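**Folding on the bed vs. a table?**

**yulan_d** (1/25/22)
I do all my folding on the bed and my piles always end up shoved against the far edge, fluffy stuff next to striped stuff, no order at all. Black clothes are the worst, they all look the same once they're folded! 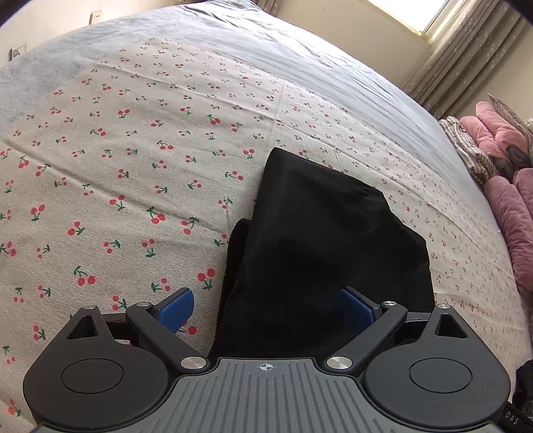

What's the best way to fold stretchy knit pants?
Lay them flat, put one leg over the other, then fold from the ankles up in thirds.

**kadlec414**
Sorry, disagree on thirds. Fold them in half 2 times and stop there. Thirds leaves a fat lump at the waistband (mine do it every time).

**Amna S.**
Half is fine for a shelf, but in a drawer I want them standing up, so thirds for me. Also I'd move to a table, a soft mattress makes everything slide around.

**yulan_d**
No table big enough here, so the bed it is! I start with the waistband on the left and smooth toward the legs.
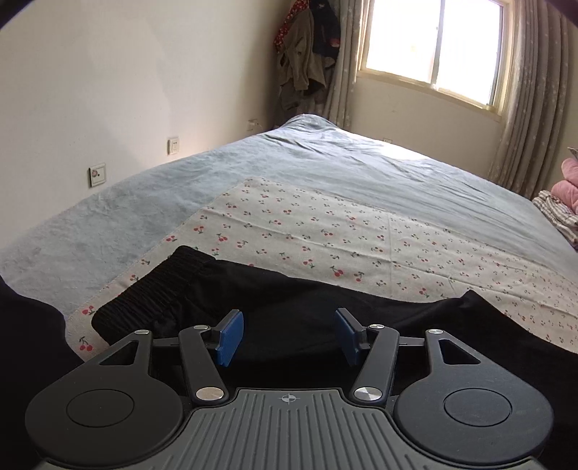 *Black pants on the bed, elastic waist to the left*

**kadlec414**
OK, waistband first I can live with. Still not doing thirds.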